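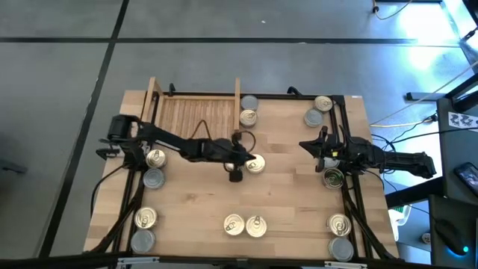

I'd hardly got my coat off at Tedmont before the technician who looks after the two-arm table was telling me about cables. "It's always the cables," she said, laughing. "People want to hear about motors, and I'm like, come look at my cables!"

She has kept the cell running since August, when it came over from Lisberg (the table and the arms together, in one very heavy delivery). Her routine is simple enough. Every 40 hours of running she goes over the bolts on the black frame, then both arm bases, then the grippers.

"The left wrist is my problem child," she told me. "I leave a big loop in that cable so it can turn without tugging. The first loop I made was way too short, and we lost 2 days to it."

And the cans? Those are for checking her work. After any repair she has the arms move cans into the crate, 3 full rounds, and she stands there listening the whole time.

"You hear a bad joint before you see it," she said. "Kind of a gritty sound."

I asked what she'd change. A spare gripper on the shelf, she said right away, plus a better way to route everything across the floor. She's already put in the request with Jiang.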